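February 25, 2024

The desk by the door

I have worked in the same small office since October, and I've finally accepted that the desk chooses its own contents. I clear it. I go get coffee. When I come back there is a cable on it that fits nothing I own.

My first fix was to buy something, as it always is. The Braltlow desk organizer has 6 compartments, and I now have 6 smaller messes, one of which is entirely paper clips and a button.
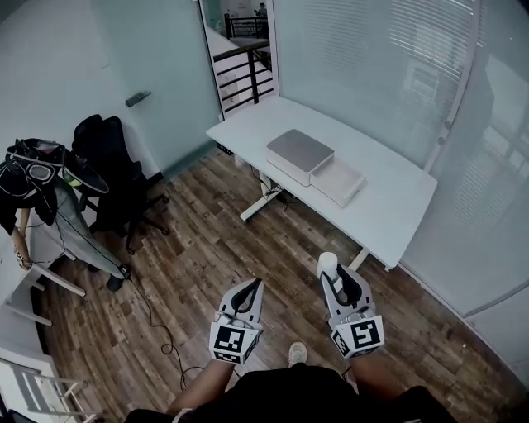 The drawer situation

We do not open the third drawer. It came with the desk, and the desk came from Urnitz, a used furniture place that delivers on the condition that you never call them again. Inside are 229 staples in a bag (it says so on the bag), a takeout menu from Pálfi, and a key. I've tried the key in every lock in the building and got one very strange look.

I did order from the menu. Good dumplings. They'd moved, so it took a while.

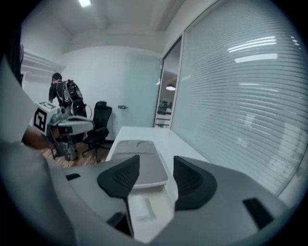
Anyway, the menu is now in the second drawer, which I suppose counts as filing. The key stays where it is. I read a long article arguing that you should throw out anything you haven't touched in 3 months, and by that rule I'd lose the key, the staples and most of my tax records.

Next week I'm doing the shelf. There's a Ridavov label maker on it, still in the plastic, and I've been looking for that since I moved in.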